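# Grain direction in tabletops

**Grain direction** is the orientation of the wood fibers relative to the long edge of a board or panel. In furniture making it affects strength, seasonal movement and the way a finished surface reflects light. Boards are normally laid with the fibers parallel to the longest side of the top.

Wood swells and shrinks mainly across the grain. A solid top 40 inches wide needs slotted screw holes or wooden buttons where it meets the base, so that the panel can move without splitting. Movement along the fibers is small enough to be ignored in most work.
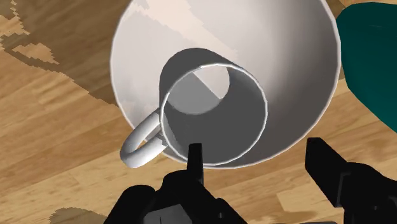

Color variation is a separate matter from movement. Growth rings cut at a shallow angle produce wide, uneven figure, and rings cut close to vertical produce narrow lines. Streaks may range from pale beige to dark caramel brown on a single surface, as on the table under the white bowl. Makers often sort boards by tone before glue-up.

The Soltavside workshop manual, compiled by Chang-ho Shim, lists 34 layouts for solid tops, of which 6 place the grain diagonally. Diagonal layouts leave short fibers at the corners and are usually edged with a separate strip.

## See also

- Breadboard end
- Quarter sawing
- Wood movement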